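巻き紙がかわいすぎて捨てられない! 丸カップと暮らす冬

最終更新:1月

輸入菓子や雑貨の棚の前を通ると、足が止まる。中身より先に目が行くのは、透明なプラスチックのカップにぐるりと巻かれた紙のほうだ。オレンジ、ミント、レモン色。知らない国の文字がぷっくり太い線で踊っていて、知らないキャラクターがこちらに手を振っている。買って帰って、食べたり使ったりして、さて洗って捨てようかというところで手が止まる。この顔をごみ袋に入れるのか。いや、無理でしょう。

そういう人が思いのほか多いらしいと知ったのは、去年の暮れに雑貨店「ブローテン(Bråten)」をのぞいたときだった。坂の途中にある細長い店で、入口のガラス戸が重く、冬は結露で中がよく見えない。戸を引くと、右手の壁がまるごと丸カップだった。ふたのあるもの、ないもの、背の高いもの、手のひらにのるくらいのもの。売り物かと思って値札を探したら、レジの奥から「それ、全部うちで使ってるやつなんですよ」と声がかかった。

店主の丸山翔太さんである。もとは文具の卸で働いていて、店を開いた最初の年は棚を買うお金がなかったそうだ。在庫のボタンや輪ゴムやマスキングテープの端切れを、家にあった空きカップに放り込んで並べた。お客さんが面白がってくれて、そのうち「うちにもあるから」と持ってきてくれるようになり、気がついたら壁がこうなっていた、という。

「最初は中身が見えるから便利だな、くらいだったんです。でも並べてみたら、巻き紙の絵が横にずーっとつながって見えるんですよ。別々のカップなのに、隣同士でしゃべってるみたいで」

しゃべっている、という言い方がすごくいいと思った。じっさい、吹き出しのついた絵柄は多い。ひとこと挨拶をしているもの、何か叫んでいるもの、読めないけれど絶対に機嫌がいいもの。文字が読めないぶん、線の太さや傾きから勝手に声を想像してしまう。これが楽しい!

■ 丸い、という不便

丸いカップは、収納としてはあまり優秀ではない。四角い箱ならぴたりと寄せられるところを、丸は必ず隙間ができる。引き出しに入れれば転がるし、倒れたら倒れたで棚の端まで行ってしまう。収納の本なら、まず四角いものに替えましょうと書いてあるはずだ。

ところが使ってみると、この隙間がありがたい。指が入るのだ。ぎっしり並んだ中から一つだけ抜こうとするとき、丸と丸のあいだの三角の隙間に指先を差し込んで、ひょいと持ち上げられる。四角い箱だと、こうはいかない。角をつまんで引っぱり出して、両隣まで一緒に連れてきてしまう。

それに、丸は回せる。これが巻き紙のカップのいちばんの魅力だと私は思っている。正面がどこにもない。今日はキャラクターの顔、明日は大きなロゴ、掃除のときにうっかり回してしまって、何か月も見ていなかった裏側のらくがきみたいな模様に出会ったりする。小さな星だとか、しずくだとか、豆だとか。絵を描いた人は、誰も見ないかもしれない場所にちゃんと何か描いているのである。私はそういうものを見つけると、その日いちにち機嫌がいい。

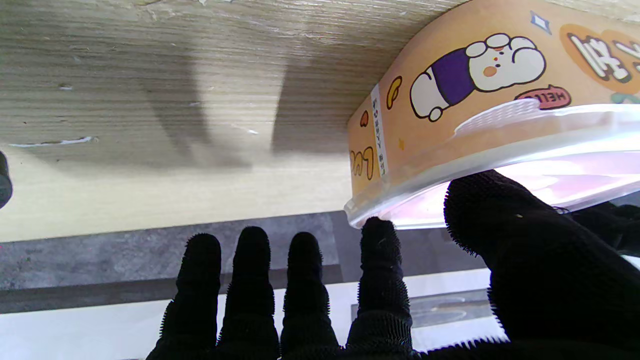
ピンクの吹き出しに「HELLO」。オレンジの巻き紙のカップと、黒いニットの手袋。

横に倒れたときの顔がまたいい。紫の服を着た白くて丸い子で、目は黒い点がふたつ、鼻はピンク。小さな手を顔の近くまで上げている。太い黒の輪郭線がきいているから、傾いていても、少し離れていても、ぱっと目に飛び込んでくる。ハングルの大きな白い文字も黒くふちどられていて、オレンジの地によく映える。巻き紙の上のほうには水色のきらきらがひとつ、こういう小物の散らし方が実にうまい。

黒い毛羽立った手袋と並ぶと、つるりとした容器の感じと手袋のもしゃもしゃした感じがまるで違って、そこも見ていて飽きない。冬の手袋というのは、たいてい黒か紺か灰色だ。そこへオレンジがひとつ来ると、それだけで景色が明るくなる。この季節に丸カップの話をしたくなったのは、半分くらい、この色の組み合わせのせいかもしれない。

■ はがすか、残すか

さて、巻き紙をどうするか。丸カップ好きのあいだでは、ここで意見がきれいに割れる。

丸山さんは断然「残す」派だ。洗うときも紙をぬらさない。カップの内側だけにぬるま湯を入れ、柄の長いスポンジで底をくるくるやって、口を下にして布巾の上に伏せる。紙の継ぎ目がめくれてきたら、楊枝の先にほんの少しだけ糊をとって、内側から押さえる。

「糊を多くすると紙が波打つんです。一度やって、すごく気に入ってた猫のやつをだめにしました。だから今はもう、ほんのちょっと。乾くまで輪ゴムを2本、上と下にかけておきます」

一方、「はがす」派の代表として丸山さんが紹介してくれたのが、常連の野村清さんだった。ブローテンから歩いてすぐのところに住み、紙ものを集めて長い。通い始めたのは猫の餌入れを探しに来たのがきっかけで、そのとき壁の巻き紙に目を奪われて、餌入れのことはすっかり忘れて帰ったという。

野村さんははがした巻き紙を平らに伸ばし、台紙に貼って綴じている。見せてもらったファイルには「ミルキットウッド」と手書きの題がついていた。子どものころに読んだ、どこかの森の話に出てくる名前をもじったのだそうだが、もとの題はもう思い出せないらしい。いまは通し番号が193まで来ている。

開いてみて驚いた。丸いものが平らになると、まったく違う絵なのである。カップに巻かれていたときは順番に少しずつ見えていたものが、横長の一枚の絵巻になって、端から端まで全部いっぺんに目に入る。キャラクターの右で何かが跳ねていて、その先に文字があり、さらに先に小さな家が建っている。

「ほら、ここ。ふつうに置いてたら後ろを向いてて見えないでしょう。描いた人は、この横長の紙に向かって描いたわけです。だから私は、描いた人と同じものを見たいんだな」

なるほど、と何度もうなずいてしまった。しかも完全な長方形ではない。カップは口と底の太さが違うことが多いから、はがした紙はゆるく弧を描いて、扇のような形になる。野村さんはこの反り具合を眺めるだけでもお茶が一杯飲めると言って、ほんとうにお茶を淹れてくれた。

はがし方も教わった。まず継ぎ目を探す。糊が弱いものはドライヤーの弱い風をしばらく当てると、端がそっと浮いてくる。そこへ薄いへらを入れて、焦らずに少しずつ。どうしても動かないものには、野村さんは「ゲルトゥス」というシールはがしを使う。綿棒につけて継ぎ目にだけ塗り、少し待つ。柑橘に似た匂いがして、部屋がしばらくその匂いになる。奥さんには不評だそうだ。

面倒なのはラベルである。輸入品には、巻き紙の上から細かい文字の白いシールが貼られていることがよくある。これをはがすか残すかで、また意見が割れる。絵だけをきれいに見たい人は慎重にはがす。野村さんは残す。「どこかの倉庫で、誰かがここに貼ると決めたんだから」と言う。確かに、よく見ると貼り手の気持ちが透けて見えるようなシールがある。キャラクターの顔をよけて、少しだけ斜めに貼ってあったりするのだ。

■ 何を入れるか

使い道の話もしておきたい。丸カップは何を入れてもいいのだが、入れてみて初めてわかる相性というものがある。

取材のあと、私も家で試してみた。まず大成功だったのが、洗濯ばさみ。ベランダに出るとき片手でつかんで持っていけるし、口が広いから、かじかんだ指でもつまみ出せる。つぎに、毛糸の玉。編みかけのマフラーの糸をカップに入れて足もとに置くと、糸を引くたびに玉が中でころころ回る。逃げない! 床を転がった毛糸玉を追いかけていたこれまでの冬は何だったのか。巻き紙の絵が、編んでいるあいだずっとこちらを見ているのもいい。

輪ゴム、ヘアピン、クリップのような細かいものは、背の低いカップに限る。深いと底のほうが見えなくなって、結局ひっくり返すことになる。反対に、ペンや定規は背の高いものでも倒れやすい。カップ自体が軽いからだ。丸山さんは底に小石を敷いている。店の前の坂で拾った石で、洗ってよく乾かしてから入れる。石の音が気になる人はフェルトを丸く切って一枚敷くといい。

いまひとつだったのは、手袋そのもの。帰ってきて玄関のカップにぽんと入れられたら便利だろうと思ったのだが、編み地がふかふかしているとカップの口につかえて、片方だけ外に落ちている。あきらめて、手袋のほうはかごに戻した。代わりに玄関のカップには鍵と印鑑が入っている。宅配便が来るたびにキャラクターと目が合う。

食べ物をもう一度入れるのは、私はやらないことにしている。匂いが残るものもあるし、容器によって耐えられる温度も違う。台所で使うなら、個包装のティーバッグや袋入りの砂糖くらいにしておくのが気楽だと思う。

■ 棚をどうするか

丸カップが増えてくると、当然、棚の話になる。

ブローテンの壁に使われているのは「ヤルノニス」という組み立て式の棚で、丸山さんが卸の時代に知り合った木工所の品だ。奥行きが浅い。カップがちょうど一列しか置けない。これが大事なのだと丸山さんは力を込める。奥行きがあると、人は必ず前後に並べる。前後に並べたら、後ろの子の顔が見えない。

「見えなくなったら、うちにとってはないのと同じなんですよ。だから一列。増えたら上に行く」

棚板の前には細い桟が渡してあって、転がり落ちるのを防いでいる。自宅でまねをするなら、手持ちの本棚の前のほうに細い木の棒を両面テープで留めるだけでもだいぶ違う。私は竹の菜箸でやってみた。見た目は菜箸だが、役には立っている。

日当たりには気をつけたい。巻き紙のインクは、紫やピンクから先に褪せていくことが多いと野村さんは言う。窓辺に置いていたカップを裏返したら、裏と表で別の色になっていたことがあるそうだ。オレンジもけっこう弱い。気に入ったものほど明るい場所に飾りたくなるのに、まったく悩ましい。ときどき回してやる、というのが野村さんと丸山さんの数少ない一致点だった。

■ 金曜の夕方、交換会

ブローテンでは月に一度、金曜の夕方に小さな交換会が開かれる。参加費は600円で、お茶と焼き菓子がつく。持ってくるのは、洗って乾かした丸カップか、はがした巻き紙。一度に出せるのは4点までと決まっている。この上限は、前に段ボールごと担いできた人がいて、店の通路がふさがってしまったあとにできたものだ。

私も行ってきた。持っていったのは、旅先で買ったミント色のカップと、どうしても手放す決心がつかずに鞄の底で温めていた、くまの絵のカップ。ミント色はすぐに、編み物をするという若い人のところへ行った。くまのほうは、テーブルに出しては引っ込め、出しては引っ込めしているうちに、向かいの席の人に「それは持って帰ったほうがいいですよ」と言われた。そのとおりにした。

会の途中で、野村さんが巻き紙を一枚広げた。読めない文字が並んでいて、これは何と書いてあるのかとみんなで首をひねる。辞書を引く人、上下を逆にしてみる人、これは「おいしい」だと言い切る人。言い切った人に根拠を尋ねたら、顔がそういう顔をしている、という返事だった。私はこの説をかなり気に入っている。

帰りぎわに丸山さんが、壁のいちばん上の段からカップをひとつ取って見せてくれた。店を始めた年に最初に置いたもので、巻き紙はすっかり薄くなり、キャラクターの輪郭線だけがくっきり残っている。中には今も、あの頃のボタンの残りが入っているという。振ると、からから鳴った。

次の交換会は来月の予定。雪が積もったら延期になるので、坂の下の掲示板を見てから上ってきてほしい、とのことだった。

読者のコメント

まるこ
毛糸玉、さっそくやってみました! ほんとに転がらない。ただうちの犬がカップごとくわえて持っていきます。ふた付きのを探します。

坂の下の住人
ブローテンの壁、夕方に電気がつくと外からぼんやり色だけ見えるんですよね。ガラスが曇ってるので。あれも好きです。

紙はがし見習い
ドライヤーを当てすぎてカップのほうがへこみました。弱い風、と書いてあったのに強でやった私が悪いです。紙は無事でした。

とくめい
残す派です。はがした紙の絵巻も見てみたいけど、うちの子たちをはがす勇気はありません。

ゆず
シールはがしの匂い、うちも夫に不評です。窓を開けてやっていますが今の時期は寒い。

お問い合わせ | 著作権について | 本サイトの記事・写真の無断転載を禁じます | ページの先頭へ戻る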